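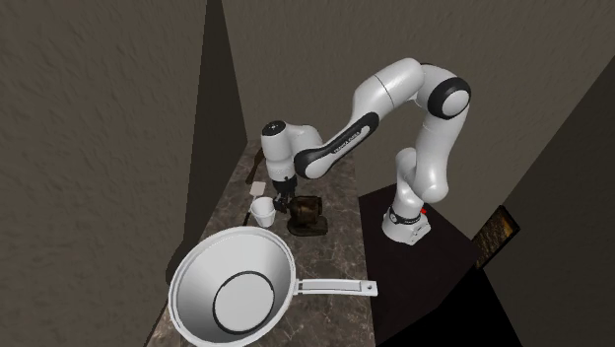

Section 4 of this guide covers loss of grip, false grip reports and contact with neighboring objects during countertop runs in the Cunance simulation package. It applies to every operator who starts, pauses or resets a run. Most faults of this type occur at the point where the gripper hangs above a crowded part of the counter, with the fingers close to the rim of the white cup and next to the brown vessel. At that height a small error in the stored object position is enough for a finger to meet the cup first. The controller then reports fault 316 (unexpected contact) and holds the arm.

**Caution:** Do not clear fault 316 from the main screen. Clearing it there releases the hold and lets the arm finish its last move, through the cup if necessary.

### 4.1 Recovering from fault 316

1. Select **Pause** and confirm that the status line reads HOLD.
2. Save the run log before making any other change. The log is overwritten at the next start.
3. Open the Storkano panel and set the speed limit to 10 percent.
4. Raise the gripper straight up until the fingers are above the tallest nearby object. Do not rotate the wrist during this move.
5. Select **Reload objects**. Compare the listed positions with the view - if any object is out of place, stop and go to 4.2.
6. Clear the fault from the Storkano panel and return the arm to its start position.

**Note:** Fault 210 may appear together with fault 316. It reports a lost grip and clears by itself once the arm is back at the start position.
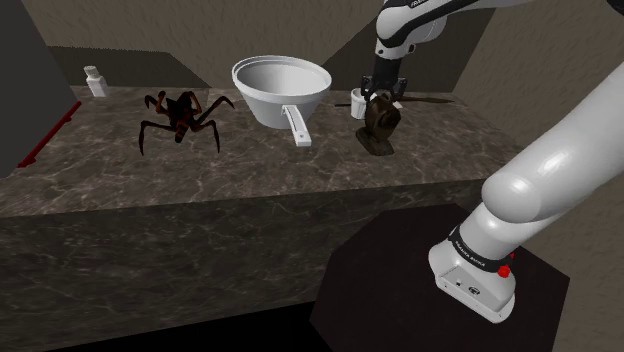 Issued by: Poojary Robotics Training Department

### 4.2 When the wrong object is selected

The counter layout places unrelated objects near one another. The glossy brown figurine directly below the gripper stands in front of the white cup, and from some view angles the two overlap. The target finder may then assign the name of one to the position of the other.

1. Keep the arm in HOLD.
2. Switch to a second view in which the two objects are clearly apart.
3. Delete both target names and assign them again, starting with the object closer to the front of the counter.
4. Run the approach once with the gripper open and the grip command turned off.
5. Turn the grip command on only after the approach ends without a contact report.

**Caution:** Programs tested in simulation must not be copied to a Tokard work cell while a fault 316 entry remains open in the run log.

If the fault returns after both procedures, attach the saved log to a fault report and leave the run in HOLD.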